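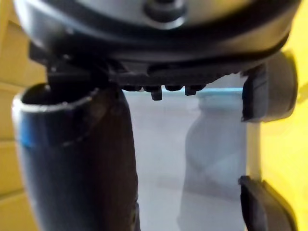 # Protokoll der Mitgliederversammlung, Kleingartenanlage Vunau

Mai, Vereinsheim, Beginn 19:10 Uhr (eingeladen war auf 18:30 Uhr, der Schlüssel kam später)

Anwesend: 60 von 76 Parzellen, davon elf mit Vollmacht vertreten. Die Beschlussfähigkeit wird festgestellt und von Parzelle 6 angezweifelt. Nach Durchsicht der Satzung wird sie erneut festgestellt.

## TOP 1 - Protokoll der letzten Versammlung

Das Protokoll wird mit einer Änderung genehmigt. Statt »lebhafter Austausch« soll es unter dem Punkt Heckenhöhe »Austausch« heißen.

## TOP 2 - Wasser

Der Vorstand berichtet, dass Hauptzähler und Summe der Einzelzähler im vergangenen Jahr wieder nicht zueinander gefunden haben. Die Differenz wird wie immer auf alle umgelegt. Aus der Versammlung kommt die Frage, ob man die Leitung einmal auf Lecks prüfen lassen könne. Der Vorstand verweist auf den Beschluss aus dem Vorjahr, genau das zu tun. Er habe weiterhin Gültigkeit.

Es liegt ein Angebot der Firma Gagnon vor, das die Leitung vom Hauptschacht bis zum unteren Querweg umfasst. Ein Gegenangebot der Firma Dallow ist angekündigt, seit März. Eine Parzelle am oberen Weg gibt zu bedenken, dass bei ihr alles dicht sei und sie daher ungern für den unteren Weg mitzahle. Der untere Weg erinnert an die Stromkosten von damals.

**Beschluss:** Gagnon wird beauftragt, falls Dallow sich bis Ende Juni nicht meldet. Angenommen bei sechs Gegenstimmen, sämtlich oberer Weg.

## TOP 3 - Heckenhöhe

Austausch.

Die zulässige Höhe bleibt unverändert. Strittig ist weiterhin, ob vom Weg oder vom Beet aus gemessen wird, was bei den Hangparzellen einen Unterschied macht, den man durchaus als Sichtschutz nutzen kann. Der Vorstand misst künftig vom Weg. Auf Nachfrage wird klargestellt, dass damit die Wegmitte gemeint ist und aufgeschüttete Ränder nicht zählen, auch wenn sie hübsch bepflanzt sind.

**Beschluss:** Wegmitte. Angenommen, mit Enthaltungen aus Hanglage.

## TOP 4 - Apfelsorte für die Gemeinschaftswiese

Für den leeren Platz neben dem Kompost war im Herbst die Sorte »Dromia« vorgeschlagen worden. Befürworter loben Lagerfähigkeit und Blüte. Die Gegenseite hat sie probiert.

Es folgt eine längere Aussprache über den Begriff »säuerlich«. Der Vorschlag, stattdessen eine Quitte zu setzen, findet erstaunlich viele Freunde, bis jemand wissen will, wer die Quitten dann verarbeitet. Die Wortmeldungen enden an dieser Stelle.

**Beschluss:** Es wird eine Dromia gepflanzt. Der Antrag, eine zweite dazuzusetzen, wird abgelehnt.

## TOP 5 - Gemeinschaftsstunden

Im Vorjahr wurden etwa 11 Prozent der Stunden nicht geleistet. Die Ersatzzahlungen sind eingegangen, zum Teil mit Anschreiben. Der Vorstand bittet darum, das Grillen beim Arbeitseinsatz nicht mehr als Arbeitseinsatz einzutragen. Die Versammlung sieht das differenzierter: Wer grillt, könne nicht gleichzeitig sitzen.

Vertagt auf die Herbstversammlung. Bis dahin gilt Grillen zur Hälfte.

## TOP 6 - Verschiedenes

- Die Schubkarre mit dem grünen Griff fehlt wieder. Rückgabe ist auch nachts möglich und wird nicht kommentiert.
- Das Tor am Parkplatz ist ab 22 Uhr abzuschließen, und zwar von außen. Der Hinweis bezieht sich auf einen konkreten Fall im April.
- Trampoline sind weiterhin keine Rankhilfen.
- Beim Sommerfest soll es in diesem Jahr nur eine Musikanlage geben. Welche, klären die beiden Betroffenen unter sich.
- Für die Kaffeekasse wird ein neues Behältnis gesucht - gern mit Deckel.

Ende der Versammlung: 21:50 Uhr. Das Stühlerücken wurde auf Antrag als Gemeinschaftsstunde anerkannt, anteilig.

Für das Protokoll: die Schriftführung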